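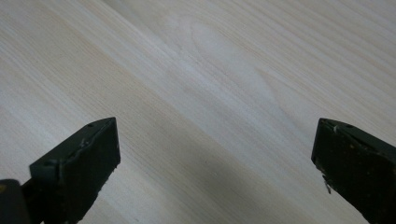 Tuesday, May 19, 2020
By Romstead bench, collection desk

Ticket: foam episodes failing check after upload, both grippers

Status: open, workaround in place

Problem as reported. Ciltari rejecting foam pick and place episodes overnight. Error is "width not settled". Means the jaw opening is still moving when the episode says the object is held. Cube and cup tasks fine. Only foam. Started after the weekend as far as I can tell, might be earlier, the old rejects got cleared before I looked.

Size of it: 456 episodes in the foam batch, more than 3 in every 4 passed. So not dead, but the rejects bunch up towards the end of each session and that's what bothers me. We can't just bin them, the late ones have most of the awkward starting positions in.

First go. Restarted the Hukden recorder on both. No change. Swapped the cables between the two grippers to see if the fault followed the cable. It didn't. Swapped back.

Second go. Calibration. Ran open/close with nothing between the fingers, full travel, slowly then fast. Width trace clean on both. Closed reading comes back to the same place every time. So encoder is ok, or ok enough. Did the same over the bare tabletop with tips just clear of the wood, no difference. Thought for a bit it might be tips dragging on the table and springing back but the trace doesn't show it.

Third go. Put a hard object in (the cup from the other task). Squeeze, hold, release. Flat line while held, lovely. Put the foam back in, line creeps. Keeps closing a tiny bit the whole time you hold. Foam gives, fair enough, but it was giving in the February batch too and that all went through.

So either the foam has got softer or the pads have gone. Or the check has been tightened and we weren't told. Asked on the Ciltari side, answer was "no changes to thresholds", will take that as true for now.

Pads. Had a proper look. Rubber is peeling and ragged at the edges, worst where it meets the foam. When you grip, a loose bit folds under, then slides out, and the jaws close up the difference. I can make it happen on purpose if I grip high and then tilt. Grip lower down, on the fat part, it happens much less. Pretty sure this is most of it.
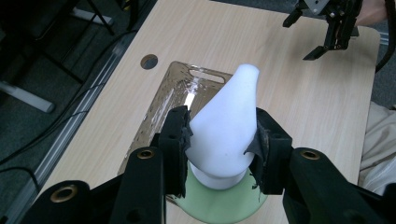
Tried trimming the loose ends with scissors. Helped for a short while then more came away. Not recommending it. Tried tape over the top of the rubber, too slippy, foam turned in the jaws when lifted off the base. Took the tape off again, left some sticky behind, have wiped it.

Side note, same session: the clear sheet throws glare under the overhead light and the tracker lost its place on a few runs. Seperate error, different code, please don't lump them together. If you see "pose jump" that's the glare one. Moving the sheet so the light isn't straight on it cured it for me. Will raise its own ticket.

Also checked: time offset between camera and width. Brannigan build had a bug like that ages ago so worth ruling out. Clapped the jaws shut in view of the lens, compared the picture to the trace, lined up. Not that.

Workaround until new pads are on:

- grip on the widest part of the foam, not near the tip
- close, wait a beat, then lift. The wait matters, most rejects had the lift starting straight away
- if you feel it slip, stop and redo. Don't rescue it halfway through, the model will learn the rescue
- loose strands off the fingers before each run
- both people holding a gripper say "closed" out loud before either one moves

Did a short run this way after lunch, all of it passed the check. Small run though and I was being careful becuase I knew what I was looking for, so take it with salt. Wants someone who hasn't read this ticket.

Rejected episodes: keep them. Do NOT delete from the Hukden folder. Relabelling might save some, if the hold marker is moved later to where the line goes flat. Have done 3 by hand and they went through second time. Slow work. A script would be better, haven't got one.

To do
- new pads, both grippers, all fingers. Ordered, no date yet
- new foam piece as well, this one's getting grubby
- rerun hard object vs foam once pads are on and paste the traces in here
- ask Ciltari if the check can print the actual width drift and not just fail

Leaving open. Cube and cup tasks can carry on as normal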